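Search this site Search Go

How to Wrap an Awkwardly Shaped Present
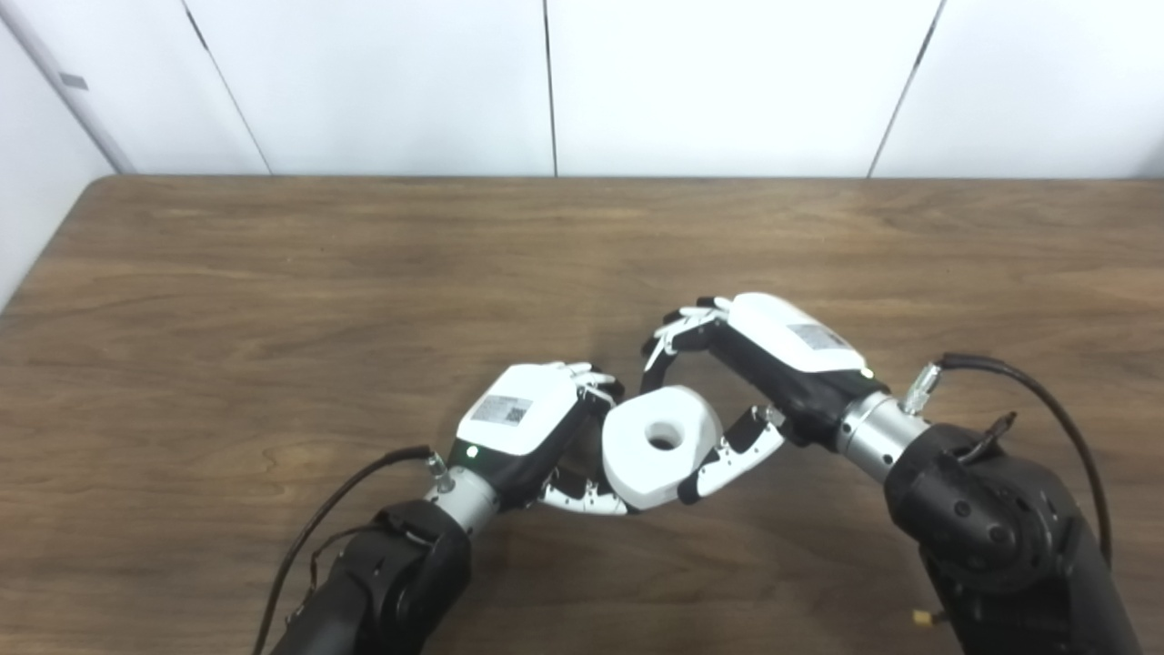
White, eight-sided and with a hole through the middle: no box, no mercy.

Every wrapping tutorial I have ever read begins with a box. The box is crisp, the corners are square, and the person doing the wrapping has a marble counter and a free afternoon. Meanwhile the things people want in December are teapots, wheels of cheese, and whatever my nephew circled in the Visorer catalog. This page is for those.

What you need

Paper, and more of it than you think. Get the heavier kind. Thin paper tears the moment it meets a corner, and an odd-shaped gift is mostly corners. Clear tape, the matte sort. Scissors that belong to wrapping and have never opened a bag of frozen peas. Ribbon, at least 93 inches for anything larger than a melon. I arrived at that figure by cutting it shorter several years running.

Tissue paper also helps. Save it from shoe boxes and iron it on low if you care about that sort of thing. I do, a little.

First, try cheating

Look for a box. Go and look properly, including behind the water heater. If you find one that fits, put the gift in it, pad the gaps with tissue, and go have a sandwich. You have finished this tutorial ahead of everyone else.

Still here? All right.

Method one: the roll

Good for anything round, many-sided, or thick in the middle, including candles, tins and cheese.

1. Lay the paper pattern side down and set the gift on its side, like a wheel about to roll away from you.

2. Cut the paper long enough to go around once with 2 inches of overlap. For the width, measure the thickness of the gift and add the full distance across its face. That gives you enough at each side to reach the center.

3. Roll it up snugly and tape the seam. On a shape with flat sides, crease the paper along every edge with your thumbnail. It looks fussy and it makes all the difference.

4. Now the ends. Fold the overhanging paper toward the center in small pleats, each one slightly over the last, going around in the same direction. Hold them down with a finger as you go. You will run out of fingers near the end, so have tape torn off and stuck to the table edge beforehand.

5. Tape the middle where all the pleats meet and cover the mess with a circle of paper or a sticker.

If the gift has a hole in it, bridge the hole with a disk of thin card before you start pleating. Otherwise the first person to pick it up will put a thumb straight through your handiwork, and at my house that person is always my father.

Flat-sided gifts are kinder than true circles here. Each side gives you a natural place to start a pleat, so match them up and the end looks planned.

Method two: the sack

For things with handles, spouts or legs. Cut a big square of paper, fold it in half and tape two sides shut to make a pouch. Slide the gift in, gather the top and tie it hard with ribbon. Wrap any spout in tissue first. A teapot will still look like a teapot, but a teapot that made an effort.

Wenjie Cao, who taught me this one across a kitchen counter in Zandunton, ties the neck with string and puts the ribbon over it. The string does the work and the ribbon takes the credit. I have never found a way to improve on it.

Method three: cloth

A square of fabric, a scarf or a clean dish towel will go around nearly anything. Put the gift in the center at an angle, knot two opposite corners over the top, then knot the other two over those. Tuck in the tails. I use the plain cotton towels from Vevholm, which start out stiff and hold a knot well. Allow 15 minutes for your first try and 5 after that.

Do mention whether the cloth is part of the present. I lost a very good scarf to my aunt this way, and she wears it at me.

When it goes wrong

Small tear: patch it from the back with tape, then put the bow over it.

Large tear: put a larger bow over it.

Paper too short: cut a strip in a different pattern and run it down the gap like a belt. People will ask where you got the idea. Look modest.

Pleats all over the place: undo them back to the last good one and start from there. Pressing harder has never helped.

Gift rolls off the table: prop a rolled towel on either side of it while you work.

Tags

Write the tag before you wrap, and tie it on with the ribbon. Two soft, lumpy parcels look very much alike by the time they are under a tree. One year my brother unwrapped a set of Eder bath salts meant for his mother-in-law, and kept them – he says they are excellent.

Contact | Copyright, all rights reserved | Back to top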